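Cahier d'atelier, Dakbridge
Entrée du 25 janvier 2020
Rédaction : Mateja Todorova
Objet : reprise du rangement de la petite visserie et des pièces détachées

La présente entrée fait suite à la décision prise en réunion de service de revoir le classement des casiers à tiroirs. L'inventaire arrêté en début de mois fait état de 3 934 pièces, toutes catégories confondues, dont une part importante n'avait pas été reclassée depuis le transfert du fonds Kenuvden. Les références de l'ancien registre ne correspondent plus au contenu des tiroirs dans un trop grand nombre de cas, et les demandes de sortie s'en trouvent retardées.

Le travail a été mené sur la table blanche, casier par casier. La règle retenue est celle d'un seul tiroir ouvert à la fois. Le tiroir est sorti entièrement de son logement, posé à droite du casier, vidé si nécessaire, puis remis en place avant que le suivant ne soit retiré. Cette façon de procéder est plus lente que le tri en vrac pratiqué l'an passé. Elle évite toutefois les interversions, qui avaient alors touché 18 tiroirs et dont la correction n'est toujours pas achevée.

Les casiers à cadre jaune ont été traités en priorité. Leurs tiroirs en plastique transparent permettent un premier contrôle sans ouverture, mais la paroi est légèrement dépolie et l'on ne peut s'y fier pour identifier une petite pièce sombre. Tout contenu douteux doit donc être examiné tiroir sorti, à la lumière.
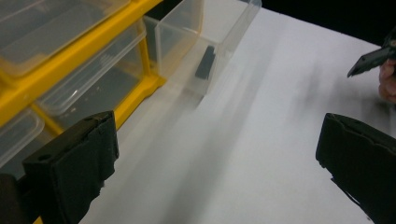
Il est rappelé à cet égard qu'une pièce isolée dans un tiroir n'est pas nécessairement une pièce égarée. Plusieurs références ne sont conservées qu'en un seul exemplaire, et l'ancien registre ne le précise pas. Avant tout déplacement, on consultera la liste Butkienė, qui demeure la seule à jour pour les pièces uniques. En l'absence de mention, la pièce reste où elle se trouve et son tiroir reçoit une étiquette provisoire au crayon.

Étiquetage. Les étiquettes imprimées fournies par Bostivus adhèrent mal au plastique lisse et se décollent aux angles. Un essai a été fait avec un dégraissage préalable de la façade ; le résultat sera apprécié dans deux semaines. D'ici là, ne pas coller d'étiquette définitive. Le numéro d'emplacement est porté à l'intérieur du tiroir, sur la paroi arrière, de manière à rester lisible lorsque le tiroir est séparé de son cadre. La numérotation se lit de gauche à droite puis de haut en bas, y compris pour les casiers dont les rangées sont de largeur inégale.

État du matériel. Quelques tiroirs forcent à l'insertion. Dans la plupart des cas, il suffit de nettoyer les glissières au chiffon sec. On n'emploiera ni huile ni produit siliconé, la poussière métallique s'y fixant rapidement. Les tiroirs fendus, au nombre de six à ce jour, ont été mis de côté dans la caisse grise sous l'établi du fond, avec l'indication de leur emplacement d'origine. Une demande de remplacement sera adressée au magasin central dès que les dimensions auront été relevées. Prière de ne pas les remettre en service entre-temps, même à titre de dépannage : les arêtes sont coupantes.

Avancement. Nous en sommes à 514 pièces vérifiées et reportées dans le nouveau registre. Les ressorts et les petites entretoises n'ont pas été commencés. Les rondelles le sont en partie seulement, l'ancienne distinction entre diamètre intérieur et diamètre nominal ayant donné lieu à des doublons qu'il faudra trancher avec l'atelier de montage. J'ai laissé en marge du registre un signe d'interrogation devant chaque ligne concernée.

Points à reprendre à la prochaine séance :

Relever les dimensions des tiroirs fendus.
Confirmer auprès du montage la convention retenue pour les rondelles.
Retrouver le feuillet manquant de la liste Butkienė (probablement resté dans le classeur des sorties).
Prévoir une lampe d'appoint pour la table, l'éclairage du plafond portant l'ombre des mains sur le plan de travail.

Les collègues qui prélèvent une pièce pendant la durée de l'opération sont priés de l'inscrire sur la feuille volante et non dans l'ancien registre, lequel est désormais clos.

M. Todorova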